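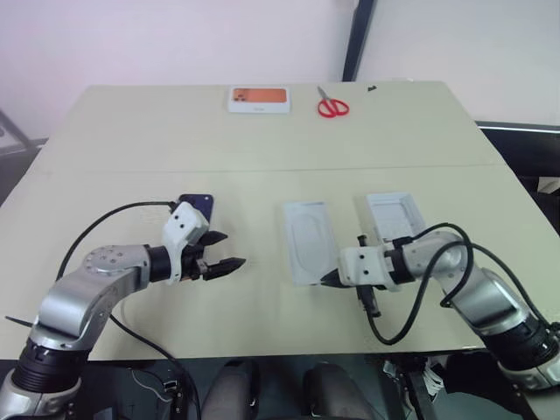 Returns and Repacking Assistant (part time, ongoing)

Okoth Device Returns, Wakgate

Posted Thursday, February 5, 2026

We are looking for one person to join the returns bench at our Wakgate site. The job is checking, sorting and repacking phones and small electronics that customers have sent back to the shops we work for. It is bench work, mostly seated, with some walking to and from the racks. You do not need a background in electronics.

About us

Okoth handles returned goods for independent phone and computer shops. A shop sends us a carton, we open it, work out what is in it and what state it is in, and send it on to one of three places: back to the shop as resaleable stock, to our repair partner Corwood, or to recycling. We moved to Wakgate from a smaller unit in Pilstead and still keep a collection counter there, which is open in the mornings. There are eight of us on the bench side and a small office team upstairs.

What you will be doing

Opening incoming cartons and matching each item to the paperwork. The serial number on the box, the serial number on the device and the number on the return slip should all be the same. Often they are not, and part of the job is writing down clearly which one is different.

Grading boxes and devices using our grading sheet. We have four grades. A box with a crushed corner is a different grade from a box with a torn seal, and you will be trained on where the lines are.

Checking that accounts have been signed out and that SIM cards and memory cards have been removed. Any card we find goes in a numbered envelope and is logged the same hour.

Repacking devices with the right cable, tray and leaflet. Some models have a leaflet in two parts and both have to go back in.

Labelling finished items and putting them on the correct rack for the afternoon pickup. 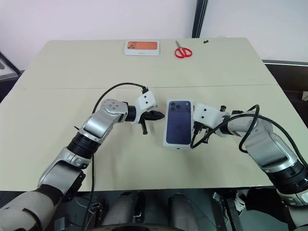

Keeping your section of the bench tidy and telling the shift lead when you are low on bags, labels or wipes. Everyone sweeps on Fridays.

You would not be repairing anything. If a device has a swollen battery, a cracked back or signs of liquid, it is set aside in the red bin and the shift lead deals with it. We take this seriously and you will go through the battery handling procedure before you touch any stock.

Hours and pay

The position is 24 hours a week, worked as four shifts of six hours. Shifts start at 8 a.m. and finish at 2 p.m., with a paid break of 20 minutes. Days are set a month ahead. We can usually work around school pickup or a regular appointment if you let us know early.

In August and again before the end of year we get busier, and extra shifts are offered to everyone on the bench. They are optional and are paid at a higher rate.

Pay starts at the posted bench rate, which we will send you with the interview invitation, and goes up after your probation of 80 shifts. You will be paid every second week by direct deposit. Training is paid at the full rate.

What we are looking for

Someone who can read and copy long numbers accurately. This matters more than speed. New people are slow for the first few weeks and we expect that.

Clear handwriting or reasonable typing. Notes are read by people at the shops who have not seen the item.

Comfort with lifting cartons of up to 12 kilograms, or a conversation with us about how to arrange the work if you can't. We have height-adjustable benches and a trolley at the receiving door.

Good close vision, with or without glasses. We use magnifying lamps and you are welcome to one at your station.

Honesty about mistakes. Things get put on the wrong rack. It is easy to fix at noon and hard to fix once the truck has left.

It would help if you have worked in a shop, a stockroom, a library or anywhere else where things have to go back in the right place, but we will train the right person from nothing. A driver's licence is not needed. The job does require a police check, which we pay for.

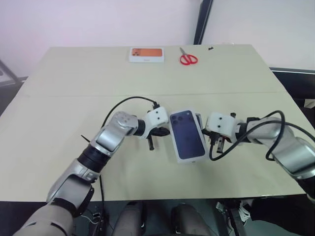 Your first month is spent alongside an experienced member of the bench. The first week is paperwork and grading only. After that you move on to account checks, then repacking, and by the end of the month most people are working through a carton by themselves. Subira Kombo runs the training and will also be your shift lead.

Getting here

The building is at the back of the Wakgate industrial park, past the tile warehouse. The 271 bus stops at the front gate and it is a short walk from there. Parking is free but the lot fills up after 8:30. There is a covered bike rack by the side door and a shower on the ground floor. The lunch room has a fridge, two microwaves and a kettle.

The site is wheelchair accessible at the front entrance. The side door has a step.

How to apply

Send a résumé and a short note, half a page at most, to Erick Sang in the office. Tell us which weekdays you can work and the earliest date you could start. If you don't have a résumé, a list of your past jobs with rough dates is fine. You can also drop off an application on paper at the Pilstead counter any morning it is open.

We plan to interview six people. Interviews take 40 minutes and include a short sorting exercise with sample return slips, which you do not have to prepare for. Please tell us beforehand if you need large print, an interpreter or a different time of day.

Everyone who applies will get a reply, including those we don't interview. If you applied for the evening packing job last year and would like to be considered for this one, a one-line email to Erick with your name is enough. We still have your details.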